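Porridge for one, and other small kitchens

March 21, 2020

I have been meaning to write about cooking for one ever since I moved into the flat in Itmont, and I kept putting it off because it seemed such a small subject. Then my friend Zinash Adugna asked me what on earth I eat in the evenings now that I haven't got a houseful to feed, and I talked at her for the best part of an hour, so perhaps it isn't so small after all.

I should say first that I have no proper cooker. There is one ring, a kettle and a microwave, and you would be surprised how far that gets you.
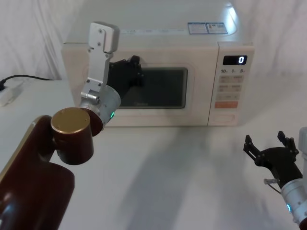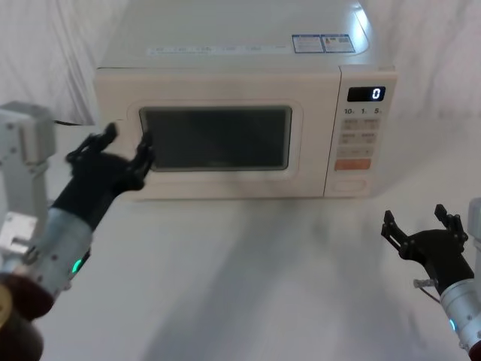
White microwaves, the plain sort with the window in the door. 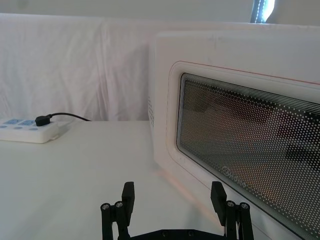 Can you make decent porridge in a microwave without it boiling over? Use a bowl twice as deep as you think you need, heat it in short bursts and stir between each one, and it will stay where you put it.

I learnt that from my mother, who never owned a microwave in her life but who was very firm about bowls. She made porridge in a pan that had belonged to her aunt, with a pinch of salt and no sugar, and we were allowed a spoonful of jam on Sundays if we had been good and sometimes if we hadn't. I make mine with half milk and half water, a handful of raisins and a bit of grated apple, and I eat it by the window with the radio on. It took me weeks to get the amount right. For the longest time I was making enough for the whole family and then standing there at seven in the morning wondering who was going to eat it.

That has been the hardest thing, really, the amounts. I cooked for a full table for so many years that my hands simply don't know how to peel two potatoes. They go on to the third and the fourth by themselves. When I first moved in I made a lentil soup in my big pot and ate it for six days running, and by the end I could hardly look at a lentil. (I have made my peace with them since. They were never to blame.)

So now I have a few little habits. I buy loose vegetables from the stall at the bottom of Kestari Hill, where the man doesn't mind at all if you want one carrot and half a cabbage. I keep 20 old jam jars on the shelf over the sink for leftovers, and I write on the lids with a wax pencil that rubs off when you wash them. I bake potatoes in the microwave first and then finish them in a dry frying pan on the ring to crisp up the skins a little — it isn't the same as an oven, but with enough butter I have stopped minding.

Eggs are a great comfort too. A small omelette with whatever is left in the jars makes a very nice supper, and I have it more often than I admit to my daughter, who worries that I don't eat enough greens. I do eat greens. I put them in the omelette.

Zinash gave me her own way with rice, which I had always made a mess of. She washes it until the water runs clear, leaves it to soak while she does something else, then cooks it very gently with the lid on and doesn't peek. The not peeking is beyond me so far, but even with peeking it comes out better than it used to. She also brought round a jar of her spice mixture, brick red and much hotter than she had led me to believe, and I had to sit down for a while with a glass of milk. I now use it a quarter of a teaspoon at a time and I am already halfway down the jar.

I still lay the table, by the way. A cloth, a proper plate, a glass for the water. My sister thinks it's daft to go to all that trouble, but she eats her toast standing over the sink, so I don't take much notice of her.

Next time I'll write out the recipe for the bread and butter pudding in a mug, which two of you have asked for. I want to try it once more with less nutmeg first, and I've run out of sultanas.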